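Protville Records Center
Building Services Support Desk
Ticket 189
Subject: Humidifier in map storage stops overnight, low water alarm
Equipment: Jirkix steam humidifier, lower level
Priority: Normal
Status: Closed
Opened by: Teodoro Salazar, Collections
Assigned to: Renato Valdebenito, Building Services

Initial report
The humidifier serving the map storage room has stopped during the night on several occasions in March. The panel shows LOW WATER and the unit does not restart without a manual reset. Staff find it off when the room is opened in the morning. The reset clears the alarm and the unit runs normally through the working day. The supply valve was found fully open each time. Collections requests a repair before the Tagle survey maps are returned to the room.

Building Services, 9:40 a.m.
Ticket accepted. Collections is asked to leave the alarm on the panel the next time it appears and to call the desk before pressing reset. The door to map storage should be kept closed while the unit is off.

Collections, 8:05 a.m.
The alarm is present this morning. Reset has not been pressed. The room recorder shows that the humidity began to fall shortly after 2 a.m.

Building Services, 8:50 a.m.
Unit inspected with the alarm active. Supply pressure at the valve is normal. The inlet strainer was removed and contained a small amount of grit, which was rinsed out. The fill solenoid opens when energized by hand. The hour counter reads 3000, and the service label does not record a cylinder change. The cylinder was drained and opened, and heavy scale was found on the electrodes and in the drain cup. A replacement cylinder has been requested from Waler, the parts supplier. The unit was returned to service with the existing cylinder after cleaning.

Collections, 8:10 a.m.
The unit stopped again overnight. The time on the recorder is close to that of the previous failure. Please advise whether another system in the building runs at that hour.

Building Services, 11:15 a.m.
The water softener on the same branch line is programmed to regenerate at 2 a.m. During regeneration the pressure on the branch drops and the humidifier fills slowly. The controller allows 60 seconds for the level to rise before it locks out on low water. A clean cylinder and float chamber would probably tolerate the drop. With scale in the fill cup, the level does not recover in time.

Action taken: softener regeneration moved to 5 p.m., when the humidifier is held off by the schedule. Fill delay left at the factory setting.

Building Services, 1:30 p.m.
Replacement cylinder received from Waler and installed. New drain cup gasket fitted. Float chamber removed and descaled. Fill and drain cycles were run by hand, and no alarm was recorded. Service label updated with the hour reading.

Collections, 8:20 a.m.
The unit has run for 8 nights without an alarm. The recorder trace is level. Collections agrees that the ticket may be closed.

Closing note and attachment
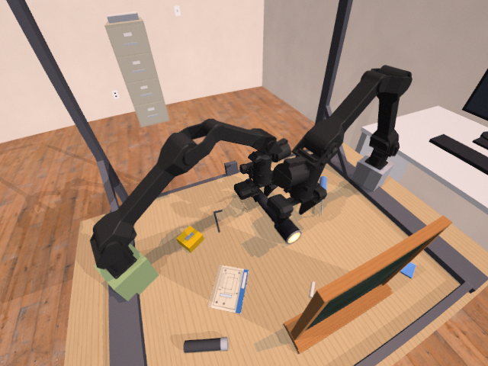 The float chamber is to be checked monthly and the water level entered in the service log kept beside the panel. The chamber sits low behind the side cover, and the room lighting does not reach it. A cylindrical flashlight of the kind shown, tilted so that the lens points downward, should be used to read the level mark. If the water is below the mark while the unit is filling, leave the unit running and open a new ticket with the time of the reading. Scale on the float itself should be reported in the same way. Staff should not remove the cylinder cover.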